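The Button Jar

My great-aunt Hannelore Baumgartner left me 755 buttons and a note that said one of them was worth the whole house. Just one! She didn't say which. I was living over the bakery in Culbridge then, with a cat and a card table, and I tipped the jar out that same night and sat there until two in the morning. 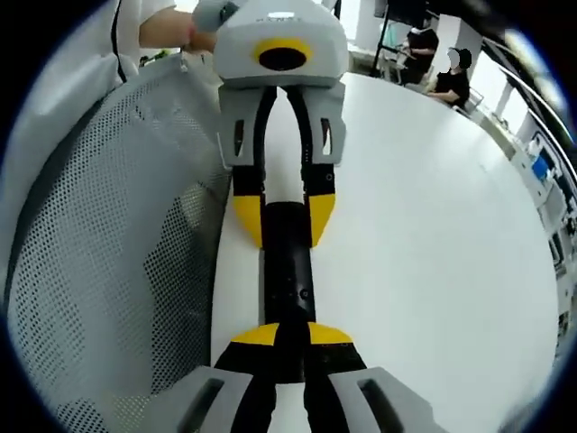

What the Button Man Said

Petrică Ene ran the repair counter on Gasser Street and knew more about buttons than anybody I'd ever met. He had a jeweler's glass on a shoelace around his neck. He went through the brown ones first, then the shell ones, and he hummed the whole time, which drove me nuts.

"Army," he said. "Army. Coat. Pajamas. Army."

"Is pajamas good?"

"No."

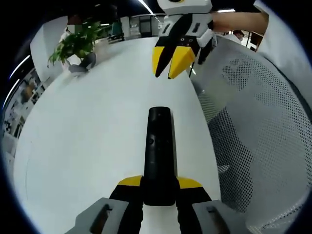
By the time he got to the last handful I'd already spent the money in my head. New roof for my mother, a week in Plelen by the lake, maybe a car that started in the cold. He picked up a flat blue button with a chip out of it and put it down again. Then he picked it up again.

"She wore this?" he asked.

I said I thought so – there was a blue coat in all the old pictures, the one she had on when she got off the bus from Jevov with 70 dollars and no English. She told that story every August, and the coat was in it every time.

"Eight dollars," he said. "For the jar."

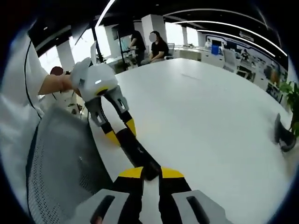 A hand busy.

I took the jar home on the bus, on my lap. The blue one I kept out, and I sewed it on my own coat with the wrong color thread, second from the top, where it doesn't match anything.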